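Comunidade de Apoio Grelteo
Secção: Ensino por demonstração e teleoperação

Demonstrações teleoperadas para recolha de carcaças em caixa: guiar a mão à distância ou conduzir o braço manualmente?

Publicado por Salma Badawi em 26/06/2020

Exmos. Senhores,

Venho por este meio solicitar o parecer dos membros desta comunidade sobre o procedimento de ensino mais adequado a um robô humanoide de dois braços, com mãos de vários dedos, destinado à tarefa de retirar peças plásticas de uma caixa e depositá-las sobre uma superfície de trabalho. O projeto, designado internamente por Borno, encontra-se na fase de recolha de demonstrações. Dispomos até à data de 121 sequências completas, todas obtidas por teleoperação com luvas instrumentadas.

As peças são carcaças alongadas de plástico preto, com nervuras no interior, e apresentam-se na caixa sem orientação definida. Algumas assentam de lado, outras ficam sobrepostas, e o cartão de embalagem permanece frequentemente junto delas. 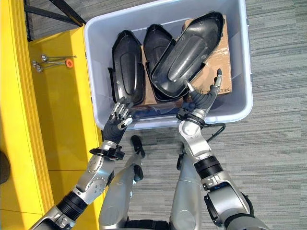
Dificuldades observadas

O operador não tem perceção de força. Em consequência, aproxima os dedos da peça com hesitação, corrige várias vezes a posição do pulso e só depois fecha a mão. As sequências tornam-se longas e o modelo treinado reproduz essas hesitações, incluindo as pausas. Quando duas carcaças se encontram sobrepostas, a política aprendida tende a dirigir-se ao ponto de contacto entre ambas e a deslocar as duas.

Agradeço que me esclareçam quanto aos seguintes pontos:

- se é preferível abandonar a teleoperação e conduzir os braços manualmente, com os motores em modo complacente;
- se as sequências já recolhidas devem ser eliminadas ou podem ser aproveitadas após corte das pausas;
- se convém ensinar em separado a recolha na caixa e a colocação na mesa.

Com os melhores cumprimentos,
Salma Badawi

Resposta de Meinrad Sutter
Aceite pela autora do pedido

Exma. Senhora,

A condução manual dos braços oferece trajetórias mais limpas, mas coloca dois problemas numa tarefa como a que descreve. O primeiro é que o corpo do demonstrador entra no campo das câmaras da cabeça e dos pulsos, de modo que as imagens de treino deixam de corresponder às de execução. O segundo diz respeito às mãos: conduzir o antebraço é exequível, ao passo que posicionar vários dedos ao mesmo tempo exige, na prática, um segundo operador. Recomendo, por conseguinte, que mantenha a teleoperação e que reveja a forma como as demonstrações são executadas.

Quanto à fase de recolha, determine previamente qual a peça a retirar e aplique sempre o mesmo critério. No nosso serviço, a regra consiste em retirar primeiro a peça que não tem outra por cima. Quando o operador escolhe ora uma, ora outra, perante disposições semelhantes, o modelo recebe instruções contraditórias e resolve o conflito a meio caminho. É muito provável que seja essa a origem do comportamento que relata com as peças sobrepostas.
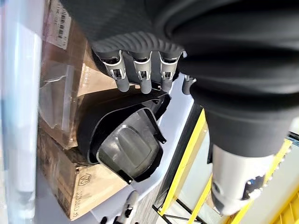
A fase de colocação deve ser gravada como segmento próprio, com início na mão já fechada e termo na mão aberta e afastada. Os nossos operadores omitiam com frequência este último movimento e interrompiam a gravação logo que a peça tocava na mesa, o que levava o robô a permanecer imóvel sobre ela. Com a carcaça pousada no tampo branco e as pontas dos dedos ainda rentes ao bordo superior da peça, a sequência não deve ser dada por concluída. É necessário que o operador recue a mão na vertical, até deixar de haver risco de arrastamento, e só então encerre o registo. Convém ainda que as caixas de cartão colocadas ao lado da peça mudem de posição entre sessões, para que o modelo não as tome como referência de localização.

Relativamente às 121 sequências existentes, não aconselho a sua eliminação. Proceda do seguinte modo:

1. Exclua as sequências em que duas peças tenham sido deslocadas em simultâneo.
2. Corte as pausas superiores a 400 milissegundos, exceto as que antecedem imediatamente o fecho da mão.
3. Reveja os cortes em vídeo. Um corte mal colocado produz um salto de posição que o modelo tentará imitar.
4. Treine novamente e compare os resultados com as mesmas disposições iniciais da caixa.

A pausa anterior ao fecho da mão deve ser conservada, ainda que pareça excessiva. Corresponde ao momento em que o operador confirma o alinhamento pela câmara do pulso.

Meinrad Sutter

Resposta de Trygve Ekström

Subscrevo o parecer anterior no essencial, com uma reserva. A condução manual pode ser útil para as posições intermédias do braço, sem intervenção dos dedos. Na instalação de Dostdale gravamos por esse meio 3 posturas de passagem e utilizamos a teleoperação para tudo o resto.

Chamo também a atenção para os movimentos junto a estruturas fixas. A câmara da cabeça perde facilmente a noção da distância quando a mão desce sobre uma superfície lisa e de cor uniforme, pelo que o operador deve dispor da imagem do pulso em janela de igual dimensão.
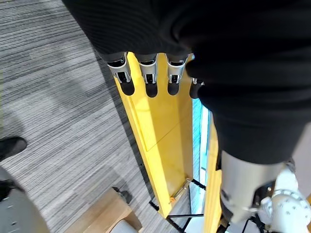

Vista do pulso, com os dedos voltados para baixo junto à estrutura amarela. As sombras das pontas servem de indicação de altura.

Instruímos os operadores a observar a distância entre cada ponta e a respetiva sombra e a reduzir a velocidade à medida que ambas se aproximam. O método depende da iluminação e não substitui um limite de altura definido por software.

Trygve Ekström

Resposta de Eduardo Castillo

Tivemos um problema parecido com um braço Strebel, mas de garra simples, e ficou resolvido com a atualização do controlador. Ver entrada 3442 da base de conhecimento. Não sei se é aplicável a mãos com dedos.

Comentário de Salma Badawi

Agradeço os contributos. A entrada 3442 refere-se apenas a garras paralelas e não se aplica ao nosso equipamento. Adotaremos a regra da peça desimpedida e a gravação separada das duas fases. O novo conjunto de demonstrações ficará concluído em agosto, e os resultados da comparação serão publicados nesta página.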